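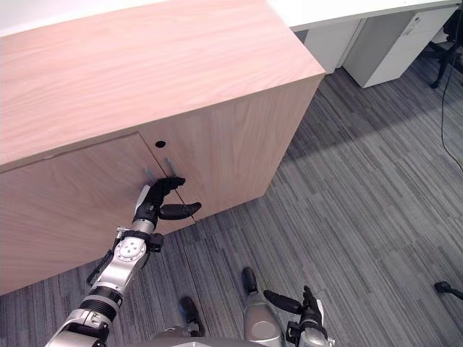 Zwei Türen, zwei Griffe, ein kleines schwarzes Schloss.

Also, der Schrank. Tante Lyimo hatte ihn mir vererbt, samt Teppichgeruch und 80 Euro Schulden beim Schlüsseldienst Harken. Den Schlüssel hatte ich natürlich nicht! Elf Jahre lang hat sie keinen an die Türen gelassen, nicht mal an Weihnachten.
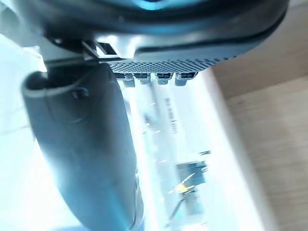
Von Gitau Rweyemamu

Ich hatte ja mit Briefen gerechnet, oder mit Schnaps – sie mochte Schnaps. Und dann lag da eine lange weiße Schachtel, mit einem verwischten, gedruckten Aufdruck. Was da stand, war nicht zu lesen. Wir hatten März. Ich hab mich erst mal auf den Boden gesetzt.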